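Prusier opens home-simulation kit to small robot labs

Print this article | E-mail to a friend

The software company Prusier said this September that its simulation kit for household robots, named Ternum, is now open to all buyers. Until now the kit was used only by a small group of test customers. It lets a team practice robot tasks in virtual rooms before any real machine is switched on.

Ternum is sold as a yearly license. The base price is 3,856 euros for each laboratory, and the price includes 2 seats. Additional seats must be ordered separately, and the company did not publish the price of them. Schools and universities can ask for a lower rate, but they must write to the sales office and wait for an answer.

The kit contains a set of 100 furnished rooms and a library of 500 household objects. The rooms are kitchens, bedrooms, children's rooms, workshops and a few bathrooms. A user selects a room, puts a robot in it, and then either drives the robot by hand or gives the control to a program. Every attempt can be recorded from several virtual cameras at the same time. One camera can be placed close to a gripper, for the fine work, and another one higher on the body of the robot, so that the operator sees both arms together.

According to the company, the second point was the most requested by the test customers. Many simulators show the room from outside, like a doll house. This is pleasant for a presentation, but a real robot does not see its room from outside. Ternum therefore keeps the views that the machine itself would have, including the parts of its own body that cover some of the picture.
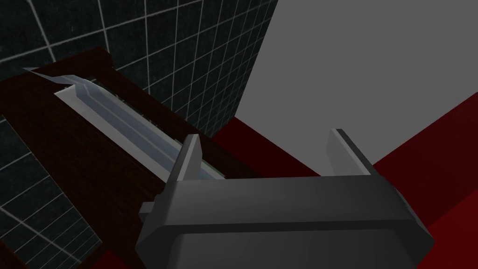

Simulated views from Ternum, with the robot's own gripper or grippers in sight.
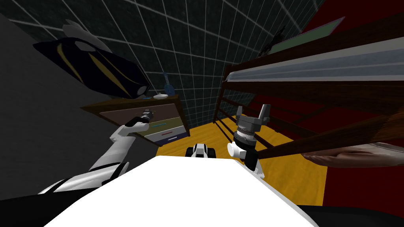 The same idea is behind the choice of objects. Prusier says that it did not want only cubes and balls, which are easy to hold and easy to calculate. The library has many long, thin and narrow things, and also furniture with drawers, rails and slots. A thin object which stands close to a wall or a frame is a difficult case for a gripper, because the fingers need space on both sides. In the kit such cases can be repeated as many times as the user wants, with a small change of position at each start.

The change of position is controlled by a simple menu. The user writes how far an object may move and how much it may turn, and the program chooses a new start inside these limits. It is also possible to change the color of walls and floors, and the texture of them. Some of the results look strange for a human eye, with bathroom tiles in a bedroom or a floor in a very strong color. The company explains that this is done by intention. A robot program that has learned only in one gray room may have troubles when it comes to a room with another color.

The research group Kalniņš, which tried the kit during four months, gave a mostly positive opinion in a short report. The group used Ternum to prepare a robot with two arms for tidying work. It wrote that the installation took one afternoon and that the control of both arms was stable from the first day. The recorded files could be opened in the tools which the group already had, and this saved a lot of work.

The report has also critical points. The surfaces in the kit are clean and the light is even, so that shadows are weaker than in a normal home. Edges are sharp, and small details of the objects are missing. For learning where a thing is and how to come near to it, the group found this quality sufficient. For soft materials, such as towels or plastic bags, it did not recommend the kit. Cloth is moving too stiffly, and a bag cannot be opened in a believable way. The group also asked for a better manual. Several pages describe an older version of the menus, and the chapter about camera settings is very short.

Prusier answered that a new manual is in preparation and that the first part of it will be sent to all customers without cost. An improvement for soft materials is planned too, but the company did not want to name a date.

A computer with a modern graphics card is necessary. Ternum can run without it, but then the cameras work slowly and it is better to use only one of them. The kit does not need an internet connection after the license is activated. This was a wish of some customers from industry, who are not allowed to connect their development computers to outside networks.

The models of robots are partly general and partly made after machines that are sold on the market. A laboratory that has built its own robot can import it, if the drawings are in one of the usual formats. Grippers can be exchanged separately from the arms. In the test by Kalniņš, the import of an own gripper worked after two corrections, and the mistakes were on the side of the group, as the report says openly.

For customers who have no time for the preparation, the service company Brallov offers a complete package. Brallov installs the kit, builds up to three rooms after photos or floor plans, and gives one day of training in the laboratory of the customer or by video. The rooms belong to the customer afterwards and can be used also with future versions. Brallov makes its price individually for each order. The company said that the waiting time is at present five weeks.

In addition, Brallov has a rental offer for remote driving. An operator from the company controls the simulated robot and delivers the finished recordings, together with a list of the attempts that did not succeed. Such lists are useful for teams that want to study the errors of a grip and not only the good examples. The minimum order is one working day.

A trial version of Ternum can be downloaded from the site of Prusier. It includes one kitchen and one bedroom and works for thirty days. Recordings made with the trial version can be kept, but they may not be used in a commercial product. When the trial is over, the settings are saved, and a customer who buys the license can continue with the same project.

Orders are accepted from now on. The license is sent by e-mail, normally on the next working day, and questions about installation are answered from nine in the morning to five in the afternoon.

Share (14) | Comments (2) | Print | E-mail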